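I've had the Holar on my bench since February, and the question I get from everybody who walks past is the same one I had when I ordered it: can it do chores yet? I mean the boring stuff. Putting things away, sorting the junk drawer, filling the little tray of snacks and packets by the coffee machine.

Short answer: sort of, if the chore sits still and you've got a free afternoon!

The Holar is a two-arm tabletop setup. Mine came from a reseller called Brusine, and assembly took me 2 evenings plus a phone call to Gerardo Sarmiento at their support desk (very patient man, he stayed on while I hunted for a screw under the fridge). The software is Evangelista, which you pay for separately. I'm still a bit sore about that, especially as the box makes it look included.

I started it on towels. Forget towels. I gave it 300 tries at folding one hand towel, and I'd have been proud of maybe a handful of the results if a toddler had done them. So I moved on to tray sorting, and that's where I began to like the thing. Small flat packages, a basket with compartments, one item at a time. 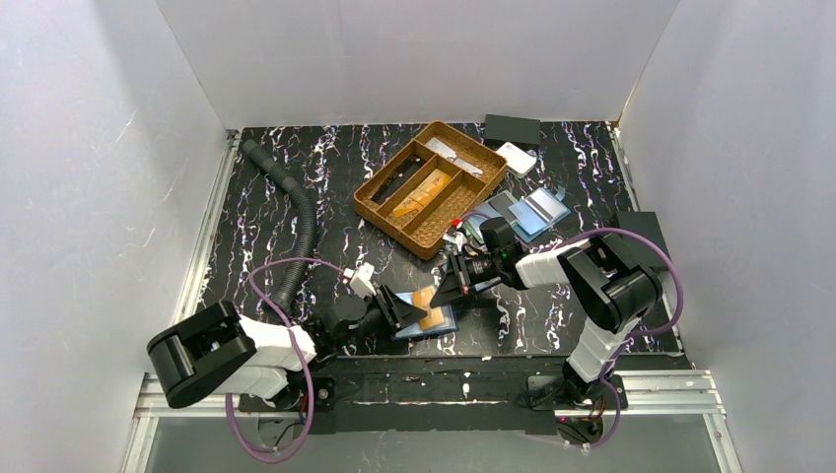
The Holar on tray duty, both grippers at a light blue package.

Flat, slippery packaging is the hard part. You and I slide a packet to the edge of the table or get a fingernail under it without thinking, and the Holar has no fingernails. What it does have is a second arm, and that helps more than I expected. On a good run one side steadies the packet while the other gets a grip. On a bad run they both push, the packet scoots off, and I say something rude.

Small boxes with stiff sides are easy by comparison. I'd happily let it put those away all day while I'm in the next room.

My friend Beatrice Simiyu runs a Grerkoren, the single-arm rival, in her packing shop, and we've compared notes a lot. Hers is quicker and quieter. Mine copes better with floppy things. Neither of us has let a person go home early because of it, and she still does the gift orders by hand.

Gripes: the cables need watching, the manual is thin, and after 500 hours of use I've replaced the fingertips 3 times. They aren't cheap either.

Would I buy it again? For tinkering, yes, in a heartbeat. If you just want your counter tidied, keep your money for now and check back after the next Evangelista update. I'm hoping that one sorts out the towels.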